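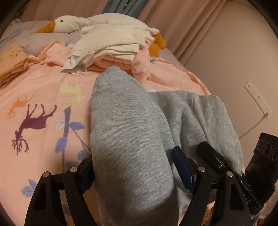
About the Brilville Shared Workshop

We are a members' workshop in Brilville, open since March 2016, and most of what gets built on our benches these days is some kind of home robot. We didn't plan it that way. People kept turning up with a bag of motors and a plan to never fold laundry again, and we had the bench space.

We should say where we stand. We don't think a robot is going to put your clothes away any time soon. We have watched plenty of videos of machines folding a towel, and we always want to know how long it took and how many towels came before that one. If you are joining because you read that household robots are a year off, please come to an open evening first and talk to people who have tried.

What we do

The main group project is Sastasia, a two-fingered hand-held gripper that members work on together. You squeeze it, the fingers close, and a camera records what the fingers were doing. Members take it home and use it on ordinary chores in ordinary bedrooms and kitchens. The theory is that enough recordings will teach an arm to do the same job. We have 3,000 recordings so far. The arm can pick up a sock. It can also pick up the bedspread along with the sock, and it doesn't seem to know the difference.

Soft things are the hard part. A sweatshirt has no fixed shape, and a grip that holds thick fleece may do nothing for a thin shirt. We are on our fourth set of finger pads and would not swear by any of them.

Tridis is the smaller project, a homemade control board for hobby arms. It works well enough that we use it ourselves. We don't sell it.

Membership

There are 31 of us. Dues are paid monthly and cover the printers, the hand tools and the soldering room. Filament is extra. You don't need an engineering background, but you do need to sweep up after yourself.

Open evenings are on Mondays from 7 to 9 at the Mahmoud Building, side entrance. Bring a project if you have one. If somebody has sold you a kit that promises to tidy your house, bring that too, and the receipt.

Page last updated October 12, 2020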